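In Defense of the Pointless Pot

Every few years somebody decides that the way to be happy is to own a table with nothing on it. I have read the books. I have, God help me, attended the workshop, which was held on a Friday evening in a rented room above the Pinodel showroom and cost more than the table I was there to learn how to clear. We were given herbal tea and a sheet of stickers. Green meant keep. Red meant go. There was a yellow sticker too, but we were encouraged to think of yellow as a kind of moral failure.

I went home and did it. I put a red sticker on the fruit bowl, on two candlesticks, on a dish of keys that opened nothing I still owned. I put a red sticker on a stack of coasters and then, drunk on power, on the thing that held the coasters. By nine o'clock the dining table was bare from end to end and I stood in the doorway waiting to feel lighter.

What I felt was that I had moved into a dentist's office.

The trouble with a cleared surface is that it doesn't stay a surface. It turns into a standing invitation. Within a day mine had mail on it, and a screwdriver, and a library book, and the bag the stickers had come in. I have since talked to other people who tried the same thing and they all report it. A table with a few things on it can defend itself. A table with nothing on it gets treated like the back seat of a car.

I blame the catalogs, mostly. Velimholm, whose furniture I like and whose prose I don't, has been selling emptiness for as long as I have been getting their mail. Their tables are always photographed in rooms the size of airports. There will be one chair, pulled out at an angle, and a single pear. I have never met anyone who owns a single pear. The copy will say something about breathing space, and then you turn the page and they are offering you a storage unit for 600 dollars, to put the things in that used to be on the table. So the stuff hasn't gone anywhere. It has been given its own apartment.

My case is a modest one. I don't want to go back to my grandmother's sideboard, which had so many china shepherdesses on it that dusting was a day's work and the actual serving of food took place elsewhere. I think most tables can carry one silly thing. It should be small enough to lift with one hand, and it should be no use at all, or so little use that you would be embarrassed to argue for it. It should be the sort of object that fails every question on the workshop handout. Does it serve you? No. Would you buy it again? Possibly not sober. Then why is it here? Well, look at it. 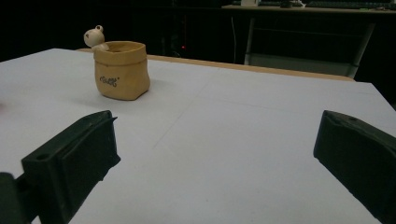 A paper bag made of ceramic, with a frog looking over the rim.

I would like the tidying people to tell me what color sticker that gets. It is a pot pretending to be a crumpled lunch sack, right down to the folded-over top, with a frog leaning over the back of it like a neighbor who has heard you have company. There's even some lettering on the front in black script, for the reader who wants his frog to come with branding. It is ridiculous. It is also the first thing anyone would look at in that whole expanse of white, and I don't think the white would have much to say for itself without it.

The purist's objection is that a pot should hold something. Fine. A pot like that can hold pens, or a cactus, or the little screws left over from the storage unit. But I notice that we only demand usefulness from cheerful objects. Nobody at the Pinodel workshop asked what the enormous gray vase by the entrance was for, and it had plainly never met a flower. Expensive and solemn counts as design. Small and daft counts as clutter. I would guess that a frog in a bag costs a good deal less than the vase and makes up to 4 times as many people smile, though I admit I haven't run the study.

The other objection is dust, and here I have less to say. Dust is real. Wrinkles hold it, and so, I assume, do frogs. Anybody with a house full of such things is signing up for a second career with a damp cloth. This is the best argument for having one silly thing and the only argument I accept against having twelve.

I tested my theory on my own table over August, when there was nothing better to do. The candlesticks stayed in exile. The fruit bowl came back because I eat fruit. And in the middle I put a brass snail that I bought years ago at Ji, the housewares place that used to be next to the bank, for reasons I could not reconstruct under oath. The mail went back to the hall. I can't prove the snail did it. But I found that I didn't like to bury him, and so I picked up the envelopes instead, which is more than the stickers ever got out of me.

There is now a company called Clultell that will come to your house and do your surfaces for you. They send 2 people for a half day and they take away whatever you can't account for. Their leaflet has come through my door twice, and on the back of it is a before and an after. The before is a kitchen table with a teapot on it, a radio, a ceramic hen and what I take to be somebody's homework. The after is a kitchen table.

I have looked at those two photographs for longer than is reasonable. I am sure the after is easier to wipe. You could do surgery on it. But I know which one I would sit down at if I came in from the rain, and I keep wondering where they took the hen.

The leaflet is on my dining table at the moment, I should say. It's under the snail – he turns out to be quite a decent paperweight, and I'm trying not to hold it against him.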